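Dish drying rack

A dish drying rack, also called a dish rack or dish drainer, is a frame that holds washed tableware while water runs off and evaporates. Racks are made of coated or stainless steel wire, molded plastic, or wood. Most stand beside the sink; others hang from a wall or fit inside a cabinet.

Construction

A wire rack consists of a perimeter frame and a set of cross wires welded to it. Plates are held on edge by upright loops, usually spaced 25 mm apart or more, so that air reaches both faces. Bowls need wider spacing and a lower angle. Coatings of vinyl or epoxy protect the steel from rust, but wear first at the welds — the points where two wires meet and the coating is thinnest.
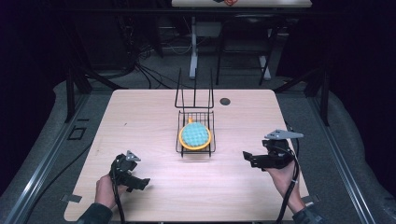

Drainage is handled by a tray below the frame or by a sloped board that returns water to the sink. Flat trays must be emptied by hand and collect mineral scale in areas with hard water.

Cabinet racks

In a cabinet rack, the shelf is replaced by an open grid mounted over the sink. The Lūse pattern, drawn by Elīna Koppel for the furniture maker Divent, used two grids in a cabinet with no floor and was rated for a load of 15 kg. A later version sold under the Mendico name added a removable tray.

Care

Wire racks are washed with warm water and dish soap. Scale is removed with diluted vinegar. Once bare steel shows through the coating, rust can stain light-colored dishes.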